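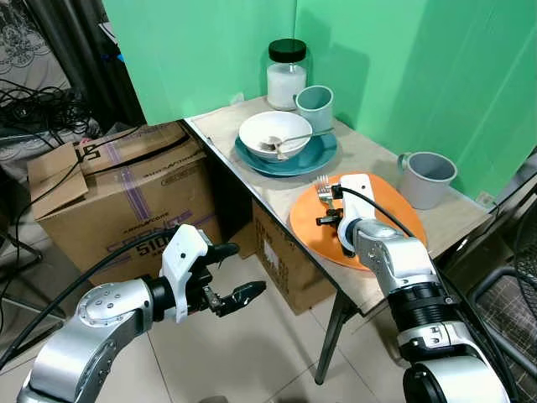 ## 4. Setting up your first life story book

Right, you've got Nurmi installed and you've logged in, so now we get to the good bit! I wrote this section after walking my own brother-in-law through it over the phone (he and his wife had just been approved as foster carers), so it's in the order he got stuck in.

You'll want your child's basic details handy, plus a few photos. Don't wait until you've got everything. My daughter's book had 2 pages in it for months, and she still wanted it read to her at bedtime.

1. On the home screen, tap **New book**. Type the name your child likes to be called. Their legal name goes in the private notes, where it won't print.
2. Pick a starting point. I'd choose **The day I was born** if you know much about it, or **The day we met** if you don't. You can shuffle chapters later.
3. Tap **People** and add everyone who matters - birth parents, brothers and sisters, foster carers, the lot. There's a box beside each person for what your child calls them, so "Mum Jen" and "Mummy" can both be in there without a muddle.
4. Add your photos. The book holds 185 of them, and each one needs a caption before it'll show up on a page. A short caption is fine. "You loved this hat" has done very well in our house.
5. Fill in the gaps you can't fill. Sounds silly, I know, but tap **We don't know yet** and Nurmi leaves a proper page there with room to write on. Please use it! Kids notice when a year goes missing.
6. Tap **Save**, then **Read together** to see it the way your child will.

**Note:** If you're moving across from the old Vedley workbook, you can scan your pages in under **Import**. Handwriting stays as a picture, so you'll have to retype anything you want to be able to search.

**Caution:** Sharing is off when you start, and I'd leave it off until you've talked to your caseworker. Some families have orders about who can see photos or know which school a child goes to. Once you've sent somebody a copy, we can't pull it back.

### Letting other people add things

Grandparents and former carers often have the best stories. Go to **Helpers**, enter their email address and choose **Can suggest**. Anything they write waits in your tray until you okay it. You can have 4 helpers per book.

Alasdair Imrie, who looks after our help desk, wants me to say that helpers should check their junk mail for the invitation. So check the junk mail.

### Printing

A finished book can be up to 70 pages. Choose **Print at home** for loose sheets, or **Send to Mornero** for a bound copy with wipeable covers (get the wipeable covers). Before you print, turn on **Hide private notes** and flick through the preview once yourself.

**Note:** Colours come out a bit darker on paper, so brighten up any old hospital photos first.

If a page goes blank halfway through, close the book and open it again. Your words will still be there. Adding chapters as your child gets older is covered in section 5.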